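The Mushroom Wall

I have wanted mushroom wallpaper since I was seven. Real mushroom wallpaper, I mean, the storybook kind with red caps and white spots, and not the tasteful botanical print with the Latin names underneath that my sister put in her powder room. I'm now well past the age when anyone should be making decisions based on a picture book, and I've spent most of this winter doing it anyway.

So when I started on this piece about small spaces and loud walls, I already knew which pattern I was going to be writing about.

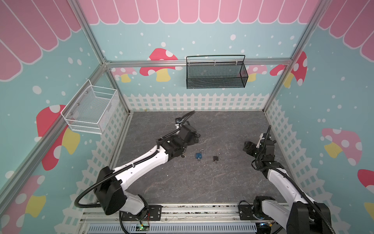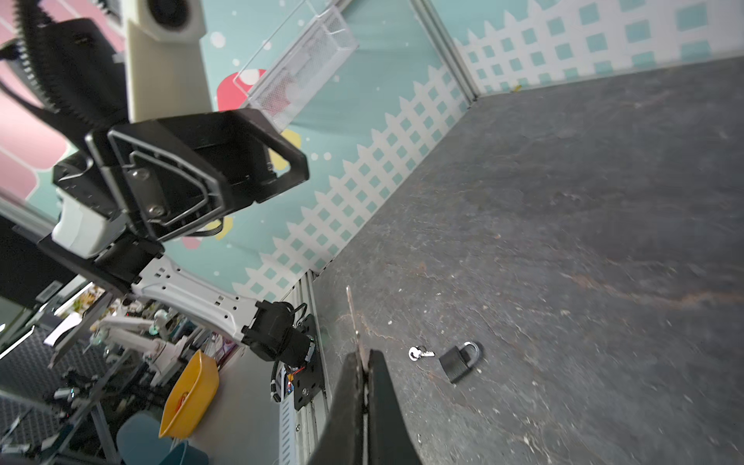
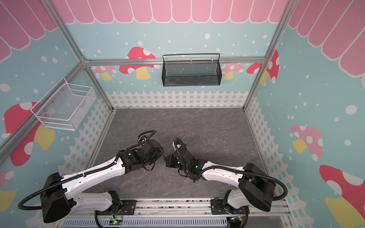

Aqua walls, white dots, picket fence along the bottom and a grey floor: the same cheerful pattern in all three.

I love it. I love the pink scalloped awnings most of all, marching along the top like a row of ice cream shops, and I love that the fence has its little lattice underneath. Somebody drew that lattice on purpose! The whole thing is about as subtle as a birthday cake, and it's wrapped around a framework of plain silver aluminum, with a floor that looks like grey marble. That's the bit I keep coming back to. If the floor had been candy pink too, I think my teeth would have hurt.

I took the idea to Donal Ó Briain, who has been hanging paper in and around Losdale for longer than I've been renting there (he did my dentist's waiting room, and I've never forgiven him for the beige). He looked it over for a good long while and then asked me what colour my floor was.

"Brown," I said. Sort of brown.

He made a noise. His feeling is that a pattern with this much going on wants one quiet surface, and it wants it low down where your feet are. Grey is good. Brown can fight with turquoise if it leans orange, and mine leans orange. He suggested a rug, which I'd been planning on regardless, and he told me to bring the rug home before I ordered the paper. I did it the other way round, of course.

The other thing he had opinions about was the fence. With a pattern that has a bottom edge, a real one, you can't just start at the ceiling and trim whatever's left over at the baseboard. You'd cut off your own fence. You measure up from the floor, get the pickets level all the way round, and let the awnings land where they land. In my little back room the ceiling drops by the width of a thumb from one side to the other, so my awnings get slightly skinnier toward the window. I'm the only person who sees it, and I see it every single morning.

Then there's storage, and here I'm a convert. I'd always assumed a busy wall had to be left alone, like a painting. But look at the white mesh basket up on the left wall in the first picture, with a big red mushroom half hidden behind it. It's lovely! The white picks up the fence and the dots and you can still see through to the pattern. The black wire one hanging off the rail in the third is a bolder choice, and I went back and forth on it for days before deciding I liked it better. It gives your eye somewhere to stop.

I bought two from Ploroveo, one of each. The white one holds my tape and scissors. The black one was meant for mail and currently holds a single glove and the padlock for my bike, whose key I've lost again. (The padlock in the second picture has its key lying right next to it. I'm trying to learn from that.)

As for cost, I paid around 200 dollars for paper from a small outfit in Esatholm, plus another 50 for paste, a decent brush and a seam roller that I'd tell anyone to buy. The baskets came on top of that. Donal did the two corners in exchange for a very large lasagna, and I did the flat runs myself, in one long December afternoon with the radio on and the kettle never properly off.

Would I put it in a living room? Probably not. My mother thinks I shouldn't have put it in any room, and she's said so twice on the phone. But it's a tiny back room with a desk and a door that shuts, and I've started eating my toast in there. There's half a roll left over, and I've been eyeing the inside of the linen closet.

Contact us | Copyright Losdale Ó Conaill Magazine, all rights reserved | Back to top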